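HOSP 4 - Service & Floor Basics
Week 4 notes: carrying, clearing, colour
(rough, will tidy up before the test)

Trays first. Two jobs: move things, keep things apart. Clean and dirty never share. Most places run a colour code but theres no standard one, so ask on your first shift. At Trallano red was clearing only, at Jurkier red was for kids' meals. Learn the house code, don't assume.

Surface matters more than size. Smooth = glasses slide. Textured = some grip, but food gets down into the pattern so scrub it, don't just wipe. Check the rim too, sauce hides where it curves up.
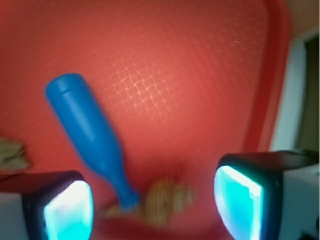
Kojo Essien disagreed with me on the scrubbing: a long soak does the same job in his view, and a stiff brush wrecks the surface after one season. Fair point. Soak first then, soft brush after. Still no wiping and walking off.

Loading
- heavy stuff in the middle, or toward your body
- tall stuff near the centre, never on the rim
- handles pointing in
- unload from alternating sides or it tips

Labour side. Chiu reading, p. 188, the bit on wrists and shoulders. Main idea: sore wrists come from lots of small awkward lifts, not one big one. Flat palm under, elbow in, swap sides through the shift. Put it down if you need to open a door. Nobody gets a prize for one trip.

Clearing order: glasses, cutlery, plates, scraps last. Ask before taking a plate, even an empty one. Kids' tables, leave them something to play with till the bill comes, saves your ears and thier parents' evening.

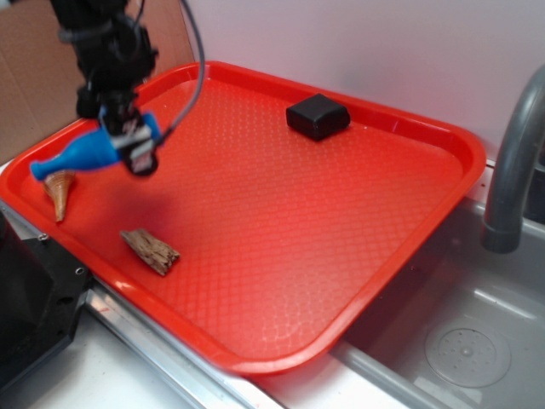

Fig. 2. Red serving tray, blue plastic item at the left rim.

Costs, quickly. The Grernudus worksheet uses a room of 100 seats. Do it on paper, show your working. Breakages go under supplies, not wages (half of you got this wrong in August).

For next week
- finish the worksheet, parts A and B
- read Chiu to p. 199
- closed black shoes for the prac, no runners
- Ka-ming Yang has the spare aprons, see her before class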